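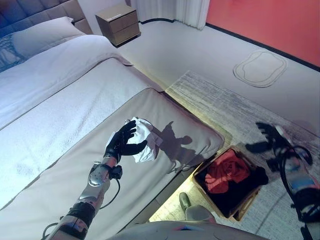
Fig. 1. Jointed hand, white cloth. Black hand, silver arm.

Search handouts... Go

Scale Modeling Basics, session 7
Handout: priming and first coats
Instructor: Pin-yu Tam

Wash sprues first. Warm water, drop of dish soap, old toothbrush. Air dry overnight. Skip this and paint lifts with the masking tape.

Primer: gray for most kits, black under metallics, white under yellow and red. Shake the can a full minute. Hold it 20 cm off, short passes, start and stop off the part. Two thin coats beat one thick one, always. Thick primer fills panel lines and you wont get them back.

Airbrush people: thin to skim milk, 18 psi to start. Orley bench compressors drift up when warm so keep an eye on the dial.

Let it cure 24 hrs before sanding. Then 1000 grit, wet, very light. Seams show up now. Fill, sand, re-prime that spot only.

Clear parts go in LAST. Mask the canopy inside and out if it's already glued.

Common trouble
- fuzzy surface = too far away, paint drying in the air
- orange peel = too thick or too cold
- fisheyes = finger grease, go back to the wash step

For next time: one primed fuselage half, plus your decal sheet. Sze-wing Chu is covering decals and setting soltuion. Bring your own tweezers, we're short.

273 views | 7 shares | 0 comments

Related handouts
Seam filling and rescribing
Cutting masks by hand
Brush care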